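Skusar Laboratory Course: Robot Software
Handout 3: Wrist View Masking and Image Input to the Controller

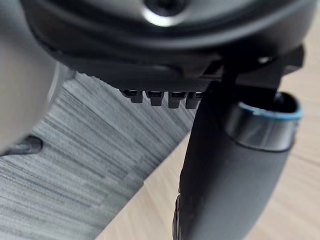
A wrist camera moves with the arm, so parts of the gripper stay in view while the background changes. Any perception step that treats all pixels alike will report the gripper housing as an obstacle. Students must therefore supply a mask before the planner is started.

1. Building the mask
Record a sequence of 284 images with the arm moving and the fingers held still. Compute the variance of each pixel and mark the low values as robot. Glossy parts need care. Their reflections shift as the arm turns, and their variance may exceed the threshold. Close small gaps by dilation.

2. Moving fingers
A fixed mask covers the housing only. The finger region is to be computed from the joint reading at the time of exposure. Use the time stamp of the image and not the time of arrival.

3. Floor boundaries
The edge between carpet and wood is a strong line and is often returned by the detector as the edge of an object. Reject candidates that lie in the floor plane.

4. Submission
Submit the mask, the threshold used, and a log of one planning run to the Wikgate server by Saturday. Logs without time stamps will be returned unmarked. Groups working in Room 368 should load the Godoy calibration file before recording.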